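Small Appliances > Microwaves > Labels all in Chinese, what does what?

brackenridge_dm
Inherited a cream microwave with the new flat, no manual, and every word on the keypad is in Chinese. I've been living on the one-minute button. It's a perfectly good button but porridge wants a bit more nuance. Has anyone got one of these?

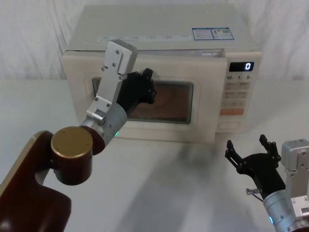 The microwave in question, display reading 0.

It has a big oval push button down the bottom that I take to be the door. The orange one above it I've been treating with respect.

Khurram O.
Door's the oval one, yes. Put bump dots on the orange button and forget the rest exist. I've owned microwaves for decades and have never once wanted a menu.

divya_p
Khurram, some of us defrost things.

I read Chinese well enough for kitchen purposes. Top row is quick times: 10 seconds, 1 minute, 5 minutes. Under that, left is microwave power, right is smart defrost (wavy lines and a water drop, if you're going by the pictures). Next pad down is microwave sterilization on the left and food menu on the right. Then minus and plus with "parameter settings" between them. The orange one is pause/cancel on the left half and confirm/start on the right half.

brackenridge_dm
So I've been hitting cancel. That explains February. 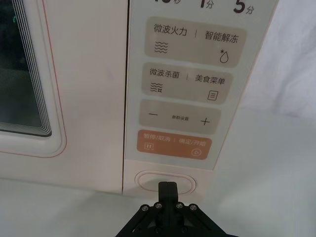 What I still can't work out is whether I set the power first and then the time, or the other way round. Also "smart defrost" -- smart how? Does it weigh the mince or just have opinions about it?

Manikandan V
Power first on mine, then time, then start. Mine's a Vuleo so yours may well be different. Try it with a mug of water in there, never empty. My defrost asks for a weight and you nudge it with plus and minus.

Khurram O.
See, now you're telling a microwave how much your dinner weighs. This is how it starts.

hbaran
Disagree with the bump dots, they peel off within a fortnight and end up in the soup. I did my mum's Flarkden with a label maker, English under each button, clear tape over the top. Cost me two bucks in tape and it still looks tidy.

divya_p
Label maker, fine, but don't cover the little pictures. My aunt goes entirely by the pictures and she's the best cook in the family.

Dardo_M
What's the sterilization setting meant to be for? Dishcloths?

divya_p
I'd guess bowls and baby bottles, but the label only says what it says. I wouldn't put anything in on the strength of two words. Find the manual for that one.

hbaran
My brother did a dishcloth once. Dry. We don't talk about it but we did repaint.

Manikandan V
There should be a model number on a plate round the back. Put that in a search with the word "manual" and run the PDF through a translator. Mine came out calling the turntable "the rotating noble", but I got the gist.

brackenridge_dm
Will have a look round the back tonight once I've shifted it off the wall. Porridge report: microwave power, a few goes at the plus button, one minute, right side of the orange. It beeped and did something. Lumpy, but that might be me.

Khurram O.
Stove.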